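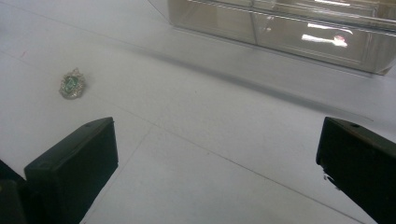
View from the hand-held gripper's camera, jaws open, brooch and drawer unit ahead.

Filed under: Hardware Talk > Grippers & End Effectors
Posted November 3, 2020 by dlumanlan

Jorell hand-held gripper vs. the Egan – is the wide jaw worth it?

I've had both on the bench since the weekend and I'm trying to talk myself into the Jorell. The seller says the wide opening makes it "forgiving" on small parts. I don't see it. With the jaws apart there's a lot of bare table between those two black blocks, and a flat thing like the brooch sits way off to the left where you have to swing the whole tool over to it. Then you're pinching a thin metal edge with a finger as thick as a domino.

Price here was $319 for the Jorell. The Egan was $79 used. Has anyone measured a real difference on flat items, or is it all brochure talk?

Dexter

---

maeve_n wrote:
I ran the Jorell for most of March and liked it. The wide jaw isn't meant for jewelry, it's for mugs and boxes and the like. Your complaint is about the fingertips. Unscrew them and put thin ones on.

---

dlumanlan wrote:
Thin ones from whom? Honero wants more for a pair of tips than I paid for the Egan. And if I have to replace the part that touches the object, what did I pay for?

---

L. Flanagan wrote:
The camera. The Egan's view is narrow enough that you lose anything off to the side. In yours I can see the green stone on the left and the front of the drawers on the right, with both fingers still in view. Try that with the Egan and tell me how you get on.

I'd worry more about the table. White top, glossy patches, a seam coming down right by the left finger, a gray shadow across the middle. If you're training on that, you'll get odd results and blame the gripper.

---

dlumanlan wrote:
Fair on the camera. Not sold on the table theory. Kitchens have seams too.

---

sinead.k wrote:
Lorcan is right about the shine, and the clear drawers are worse. There's a ceiling light or something like it bouncing off the right-hand one. We logged 3046 grasps last year with a Grovlow arm and see-through plastic was our worst category by a mile, whichever gripper we bolted on. I wouldn't judge either tool on it.

For flat stuff, we got further by changing the approach angle. Come in low and let one finger touch the table first. The Egan was too stiff for that. I never tried it with the Jorell.

---

arnel_t wrote:
"Worst category by a mile" with how many people holding the tool? Half of these comparisons come down to who had the steadier wrist. I'd want 2 operators at least, same objects, swapped halfway through, before I believed a word of it – and that goes for the seller's chart as well.

Also, is that a scratch on the right finger, down near the lower left edge? Little pale speck.

---

dlumanlan wrote:
Could be a scratch, could be a crumb of something. I'll wipe it and look.

Arnel, agreed on the swap. My brother-in-law can be the second pair of hands. Plan is the brooch, a key, a coin and a bottle cap, both grippers, same light, low approach like Sinéad says. If the Jorell can't beat the cheap one on at least the key, it goes back.

---

maeve_n wrote:
You're testing a wide gripper on four flat things and you've already picked the loser. Put a mug in there.

---

dlumanlan wrote:
Fine, one mug. Return window closes Friday so I'll post numbers before then.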